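Cokside Pitch Log
README and data card, second release
Last edited 10/11/2018 by Arwel Ellis

What's in the folder

pitches.csv — one row per pitch, 2,000 rows
releases.csv — one row per release, 200 rows
streams.csv — daily play counts for each release, 90 days from the release date
services.txt — the nine pitching services, with the names swapped for letters
codes.txt — what the outcome codes mean
CHANGES.txt — what moved between the first release and this one

A pitch, for our purposes, is a message sent on behalf of a release to someone who might play it, write about it or add it to a playlist. Some were sent by the artist. The rest were sent by a paid service, which is where the arguments start.

Why it was put together

Cokside is a loose group of small labels and self-releasing acts who share a mailing list and, now and then, a van. For years the list has filled up with people asking whether a given pitching service is worth the money, and other people answering with a screenshot. The screenshots were always of good weeks. I got tired of them and asked for everything: the emails sent, the invoices paid, the replies and the silences. Eirlys Mostyn collected the first batch in February and set up the spreadsheet. The column names are hers, so please direct complaints about "outcome2" elsewhere.

I went in thinking most paid pitching was a waste of money. Read the rest of this file with that in mind. I have tried to keep the opinion out of the data, but I chose the columns that count as success, and that is already an opinion.

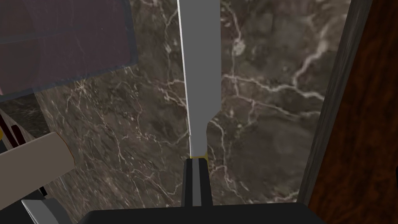

Render: Ifans

Columns in pitches.csv

pitch_id: a number with no meaning. Gaps are rows withdrawn by the artist before release.

release_id: joins to releases.csv.

sender: "self" or a letter from services.txt.

target_type: playlist, blog, radio, podcast, other. "Other" is mostly newsletters, plus a few shops that still pick their own music.

sent: days before or after release. Negative means before. We dropped calendar dates at the request of several artists who would have been easy to identify.

cost: what the artist paid for this pitch. When a campaign was sold as a bundle, the price is divided evenly across the pitches in the service's report. This is crude. A service that pads its report with dead addresses will look cheap per pitch in our data, so don't rank anyone on this column alone.

outcome: see codes.txt. The short version is none, opened, reply, placed.

outcome2: whether the placement was still there a week later. Blank means we didn't check, or checked too late.

evidence: link, forwarded email, service report, or word of mouth. Use this column. I would throw out every "word of mouth" row before doing anything serious, and I would look hard at "service report."

Columns in releases.csv

Genre is whatever the artist wrote, tidied for spelling and nothing more. You will find "folk," "alt folk," "folk-ish" and "songs." Merge them how you like. Prior_releases is self-reported. List_size is the artist's own mailing list at the time of release, taken from the mail provider's screen where we could get it. Ads says whether the artist was paying for ads in the same period, yes or no, with no amounts. Several people didn't want to put amounts in and I couldn't talk them round.

Where the play counts come from

Most of streams.csv was exported by the artists from their Raneteo dashboards. The rest was typed in from other dashboards by hand, and the source column tells you which. The hand-typed rows have been checked once against screenshots by Waraporn Kaewmanee, who found enough transposed digits that I would assume there are a few more.

A play is a play as the dashboard counts it. We have no way to tell a listener from a shop's background playlist from a phone farm. I mention the last one because four or five releases show a flat block of plays that starts overnight, runs at nearly the same level every day and then stops dead. They are flagged "shape" in the notes column. I am not accusing the artists. In every case the pitch had been bought from a service and the artist seemed as puzzled as I was, or said so.

Things you should not conclude from this

That pitching caused the plays. An act that pays for a campaign also tends to tell its friends, book a show, post more and buy ads. The data can't pull those apart. If you run a regression and find that service C adds a few hundred plays, what you have found is that people who hired service C had a few hundred more plays.

That one service is better than another. Service F took only acts who already had a following, and turned the others away politely. Its numbers look lovely. Mine would too if I could pick my customers.

That self-pitching is free. The cost column says zero. It doesn't include the evenings.

That the results hold for anyone outside our patch. The people on the list are mostly guitar bands, singers, a little electronic music and one brass quintet. There is hardly any hip-hop and no classical to speak of. They are also the sort of people who keep invoices.

What I will say

Placements faded fast. That much is plain in any cut of the data I have tried, with or without the doubtful rows. The artist's own mailing list tracks first-week plays more closely than anything you can buy, and again I can't tell you which way that runs. Acts with big lists may just be the acts people like.

I would also say the word "opened" is close to useless. It depends on a tracking pixel loading, and plenty of mail programs load it, or block it, without anyone reading a line. Several services lead their reports with it. Draw your own conclusions.

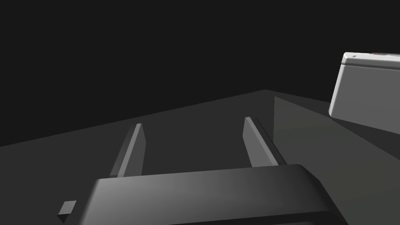

Anca Hodoroagă read the draft of this file and thinks I am being unfair on that last point. In her view an open rate means little on its own, but a drop in it from one campaign to the next is a decent warning that a service's contact list has gone stale, and she'd rather have a poor signal than none. She also says the section on causes will scare off exactly the small acts the log was meant to help, who want to know whether to spend the money next month and don't care about confounding. Her suggestion is to sort by evidence, keep only the linked placements, and look at cost against those.

Fine. I have done that cut and put it in the folder as linked_only.csv. It is smaller than you would hope, and two of the services nearly vanish from it. I still wouldn't spend next month's money on the strength of it.

Consent and naming

Every artist agreed to release in writing. Artist names, track titles and curator addresses have been removed. The services were not asked, and they appear only as letters. Hultel wrote to ask whether it was one of them and, if so, which. I haven't answered that for Hultel and won't for anyone else. Please don't try to work it out from the prices and then post the result on the list. If someone does, I'll take the cost column down.

Known problems

Release 41 appears twice in releases.csv under slightly different genres. The artist insists both are right.

The sent column is off by a day for some pitches sent late in the evening. We never agreed on a time zone.

Outcome2 is blank far more often for self-pitched rows, simply from people forgetting to check. That makes the paid rows look better documented than they are.

Radio is thin. A few plays on community stations were reported by relatives of the drummer and coded "word of mouth," and I have left them in.

Bleddyn Hopkin has pointed out that acts who had a miserable time with a service may be keener to send us their records than acts who had an ordinary one. He may be right. The opposite is possible too: people don't love mailing proof that they paid for nothing. I have no way of sizing either.

Using it

Free for any use, including teaching and articles. Say where it came from and say which release you used, as the counts changed between them. If you are a pitching service and want to quote a number from here in your sales copy, quote the evidence breakdown next to it.

Corrections go to the mailing list with the pitch_id in the subject line. Screenshots of good weeks will be filed with the others.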